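A Thursday Visit to the Packing Hall in Carnholm

In August I had finally the chance to visit the packing hall of Verbeke in Carnholm. I had asked for it already in spring, but the visits are small and the list is long, so I had to wait. My interest is simple. I sell handmade soaps and oils from home, I pack every order on my own kitchen table, and I wanted to see how people do it when they have a real building for it.

The bus from Jirach stops almost in front of the gate. We were a group of visitors from different small shops, and at 9:30 in the morning we got a visitor card and a pair of overshoes. Then came a short talk with coffee. The company started with tea samples and now packs for cosmetics, for nail studios and for hobby shops. On a normal day up to 3000 small parcels leave the hall, the guide told us, and before the holidays it is more.

First we went to the storage. It is a long room with shelves until the ceiling, and each shelf has a number painted in yellow. I was surprised that similar products are not kept together. Two shades of the same lotion can stand at opposite ends of the room. The guide explained that if they are neighbors, people take the wrong one. I went home and changed my own shelf in the same evening.

After this we saw the station where the cartons are folded. It was quite loud there, and I did not understand all of the explanation. I understood that they use only a few carton sizes and that the inside is what changes. They spend a lot of thought on the inside. For glass they like paper better than foam, and for very small bottles they prefer a box with fixed compartments, because a small bottle in a big space will roll and knock against its neighbor the whole way to the customer.

The part with the compartment boxes was for me the best part of the day. I had always thought that a divided box is only for screws or for fishing things. In Carnholm they use them for sorting small goods before packing. There is a discussion about how a bottle should be placed in it – standing or lying. Standing is nicer to look at and you can read the lid. Lying is lower, and the box can go under another one. For short bottles they told us that lying is fine if the cap is well closed. They also told us to choose one direction for the caps and then stay with it in the whole box. I asked if the color of the box has a meaning. It has, but each customer of the hall decides this for himself.

At lunch we got soup and bread in the canteen, very good and not expensive. I talked with a couple who make paints for model trains in Bromham. They pack 300 orders in a month, only the two of them, and they had the same problem with broken lids as me. They have changed to a thicker paper and it helped a little.

In the afternoon there was a corner where we could buy old stock. I took a pack of 2000 labels, which is too many for me, and a roll of paper tape that I already use. The dividers were sold out before I came there, so go early if you want some.

The tour takes most of the day and there is much standing, so wear good shoes. Parking is behind the building, but it was full when we arrived – the bus is easier. The visit itself is free, only the lunch must be paid. They will open a second list for autumn, and I have put my name on it again to see the labeling room, which was closed this time. 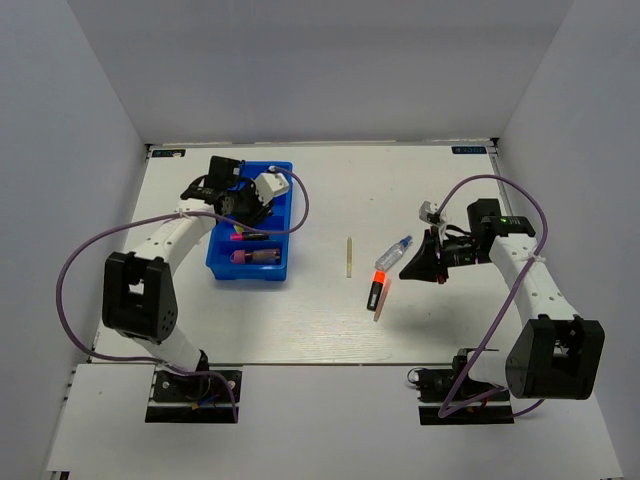

Small bottle with a pink cap, lying in the front compartment of a blue divided box.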